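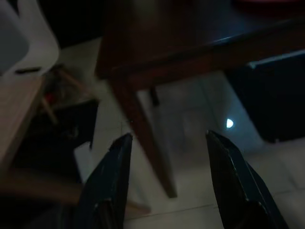
How do you clear a dark wood table without leaving rings, scratches or a trail of crumbs on the tile?

Take the dishes off in a set order, lift them straight up, and leave the wiping until the top is bare. Most of the marks people blame on a meal are made in the few minutes after it, when plates are pulled toward the edge and forks slide off onto the finish.

These are the steps I use on the dining table at home. It is a dark brown table with a polished top, and it shows everything. The method works on any finished wood. On an oiled or waxed top, skip the damp cloth in step five and use a dry one.

What you need

Two soft cotton cloths, one damp and one dry
A small bowl for scraps
A folded dish towel next to the sink
A broom or dust mop for the tile

Step 1. Set up the sink side first. Lay the dish towel flat beside the sink and run warm water with a little dish soap. Wet dishes and dirty dishes need separate places, so decide now which side is which.

Step 2. Scrape at the table. Go from plate to plate with the scrap bowl and a rubber spatula. Metal on a glazed plate leaves gray lines that take baking soda to remove, so keep the knives out of this part.

Step 3. Gather the utensils onto one plate. Pick the widest plate you have, and one with a raised rim if possible. Lay the forks and spoons down on it with the handles all pointing the same way. Don't set them on the wood, even for a moment. The tines are what scratch.

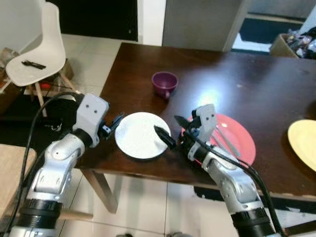

Thenmozhi Arumugam wrote in to say that she carries the mugs away before she touches a plate. A mug has the highest center of gravity of anything on the table, she says, and a sleeve or an elbow will find it. She also pointed out that a mug with an inch of cold coffee in it does more damage to a finish than a plate of sauce. I have changed my own order to match hers.

Step 4. Carry in this order: mugs and glasses, then bowls, then small plates, then the plate with the utensils. Lift each piece clear of the table before you move it sideways. Unglazed foot rings on the bottom of stoneware are as rough as fine sandpaper. Turn a plate over and run a finger around the ring if you want to know which of yours are the bad ones.

Don't stack more than 3 pieces, and don't stack different shapes. A bowl on a flat plate will rock. If the plates are melamine or some other light material, they slide against each other more than china does, so go down to 2.

Step 5. Wipe the top. Use the damp cloth, wrung out hard, and follow the grain from the far side toward yourself. Catch the crumbs in your free hand at the edge. Go over the beveled edge separately, because grease from fingers collects there. Dry right away with the second cloth. Stand where the overhead light reflects off the top and look across it at a low angle. Streaks will show in the reflection.

Step 6. Pull the chairs out and sweep under the table. Start at the legs and work outward. On tile, crumbs settle in the grout lines, so make the last pass along the lines and then across them. A damp mop before sweeping turns crumbs to paste.

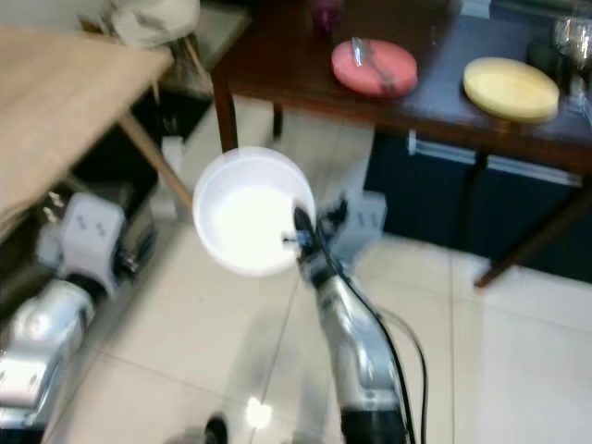 Washing Up: Plates and Bowls

Wash in the same order you carried, with the cleanest pieces first. White bowls should go in while the water is fresh, as they pick up a tint from tomato or turmeric. Hold a bowl by the rim with your thumb outside and tip it to rinse the inside, then the foot. Colored plates hide a film of soap better than white ones do, so rinse those for a little longer.

Dry the foot of each piece before it goes back on the table or into the cupboard. Water held under the foot is the usual source of a white ring. If you already have a ring, leave it uncovered overnight before trying anything on it. Many of them fade on their own.

Utensils go last. Dry them by hand to prevent spots.

Updated 11/1/21

Questions or corrections: use the contact page | © Clarkasus Home Notes | Back to top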